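I've been stewing over the Prulside morning show since February. The host read a correction at 5 a.m., 24 seconds long, then went straight to the weather!
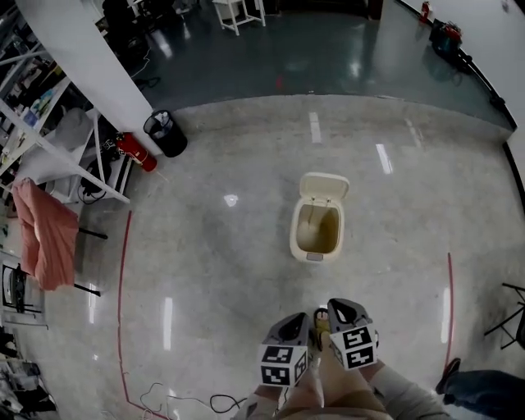

What I wanted instead

A real apology, on air, at the hour people listen. She got the Hullholm council story wrong and she knows it. I still like her - I've tuned in for seven years - but come on.

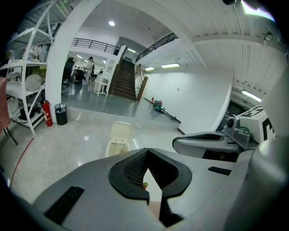
Nii Sarpong wrote back that the station's lawyers probably picked the slot and she may have had no say. Okay, maybe. I'd still like to hear it from her.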